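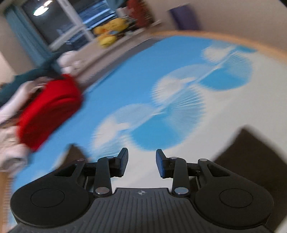
Section 4. Checking the finger travel and doing your first comparison run

By now you've got the Rindelov hand-held gripper out of its case, charged, and paired with the Clakwood recorder (if the recorder light is still blinking, go back to section 3 and sort that out first, I'll wait). This is the part I like best, where you finally get to grab things and see how one set of finger pads stacks up against another!

I wrote these steps while switching between the Furnival pads and the Dutthorpe pads, so I'll use those two names all the way through. If you have some other pads, the steps are the same, but your numbers won't match mine.

4.1 Before you pick anything up

1. Hold the gripper so you're looking along it from behind, fingers pointing away from you. The round emblem on the center plate should be between the two fingers. That emblem is my favorite landmark on the whole tool and I'll keep coming back to it.

2. Squeeze slowly until the pads touch, then let go. Do it a few more times. You're feeling for a scratchy spot or a little hitch partway through. Mine had one on the left side, and a quarter turn on the upper pivot screw took it right out.

3. Watch the two linkage arms while you squeeze. They should move in together, like a pair of doors. If one gets there first, stop and do the centering in 4.2.

4. Look at the pads where they meet. You want them flat against each other, with no wedge of light at the tips.

Note: Pads sold as a pair should stay as a pair. I mixed an old one with a new one back in April and then spent a whole evening blaming the recorder.

4.2 Centering the fingers

1. Open the gripper all the way.

2. On the recorder, go to Tools, then Finger Travel, then Set Open. Wait for the beep.

3. Close it gently, just until the pads meet, and choose Set Closed. Don't crush it! If you squeeze hard here, the pads squash a bit and every reading after that comes out slightly off.

4. Open and close once more and read the screen. Fully open should say 100 and fully closed should say 0. Anything within 2 of those is fine and I wouldn't chase it.

5. If the open reading is well over (I once got 111, which was exciting), the recorder is still using the settings from the last gripper. Clear them under Tools, Forget Gripper, and start this part over.

Caution: Keep your free hand away from the linkages while you do this. The gaps between the arms close up faster than you'd think, and the pinch is a mean one.

4.3 The comparison run

Pick a handful of things you already have lying around. I like a mix of soft and hard - a folded T-shirt, a plastic cup, a wooden block, a sock. Soft stuff tells you much more about pads than blocks do, so lean that way if you're short on time.

1. Fit the Furnival pads and press Record.

2. Bring the gripper in from above, close on the item, lift it to about 12 inches, hold it still, and put it back down.

3. Let go and move well clear before you go for the next one. The recorder uses that empty stretch to tell one grab from another.

4. Work through all your items, then press Stop.

5. Swap to the Dutthorpe pads, repeat 4.2 (yes, every time you swap), and do the same items in the same order.

Note: Slow down between grabs. I tend to swing the tool around when I'm in a rhythm, and at that speed the camera picks up smears where the background ought to be. The tracking usually copes, but if the recorder says Lost Position you'll have to do that item again.

4.4 What I found, for whatever it's worth

The Furnival pads are grippier on cloth and I drop far fewer socks with them. They also hang on a little when you open up, so light things can get dragged sideways as you let go. The Dutthorpe pads let go cleanly and are nicer on cups, but thin fabric slides right out unless you bunch it up first. I keep the Furnivals on for laundry-type jobs and swap for kitchen stuff.

If both sets feel slippery, wipe them with a damp cloth and let them dry before you decide anything. Skin oil gets on them when you swap, and it makes a bigger difference than I expected.

Caution: No rubbing alcohol on the Furnival pads. It turns the surface shiny and they never quite come back.

4.5 Saving the run

1. Name each recording with the pads first and the items second, so you can still read your list a month from now.

2. Copy both recordings off before you power down. The Clakwood keeps only the latest run when its memory is nearly full.

Menu names last checked 10th January. Section 5 covers mounting the fingers on an arm.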